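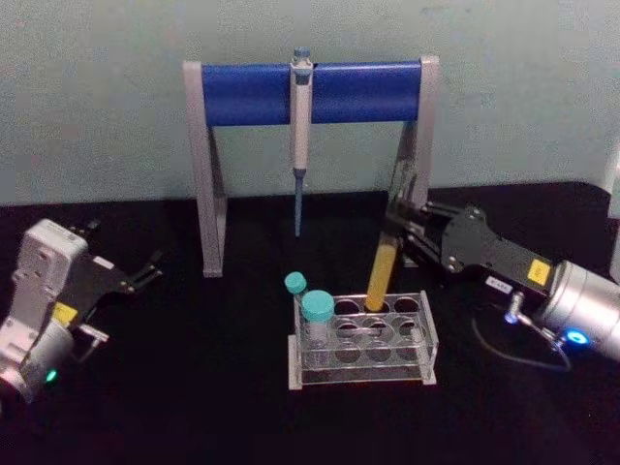 Speaker notes, Domley exchange visit
Version of 5/28/22. Talk runs with slides 1 to 9, no handout.

Slide 1. Title
Thank the hosts at Domley. Say who we are: the Josside Foundation, the exchange office, not the grants office. People mix these up, so say it slowly.

Slide 2. What the visit was for
The Matlala delegation came to us in May to sign a renewed agreement on student and staff exchange. The old agreement covered language teaching only. The new one adds library work, museum placements and shared summer courses. It runs for 3 years and either side can end it with written notice.

Slide 3. Who took part
On their side, the college, the city library and the publishing house. On ours, the foundation, the teacher training institute and the Bollberg museum. Bollberg joined late and did not sign the first text. Their signature is on the annex. If asked, the annex has the same force.

Slide 4. Numbers so far
229 people have traveled under the old agreement, both directions added together. 80 of them were teachers. Do not break it down by year. The early records are in two formats and the totals by year don't match yet.

Slide 5. What we heard from past participants
Main complaint: host families were confirmed too late. Second complaint: course credit. Several students came home and had to repeat a class they had already passed. The new agreement has a credit table, page four. Show the page, don't read it out.
Good reports on the evening lectures and the reading groups.

Slide 6. Book donation
Matlala gave 70 titles to the Josside reading room, mostly history and children's books. Cataloging is under way. Readers can use them in the room, no loans yet.
(Pause here for the interpreter.)

Slide 7. Museum placements
Two months each, one person at a time. Bollberg provides a room and a travel card. Applicants need a letter from their employer. Conservation work is not included. Displays, visitor programs and archive sorting are.

Slide 8. Still open
Visa support letters: which office issues them. Insurance for staff over the summer break. Translation of the credit table into a second language. We expect to settle the first two by mail.
Don't promise dates on any of these.

Slide 9. What we ask of Domley
Name a contact person. Tell us if you want to send observers to the summer course. Observers pay their own travel, lodging is free in the dormitory.

Questions
If someone asks about money, the foundation covers the local costs and the sending side covers the tickets. For anything about grants, give them the address of the other office. It is on the last slide, bottom left.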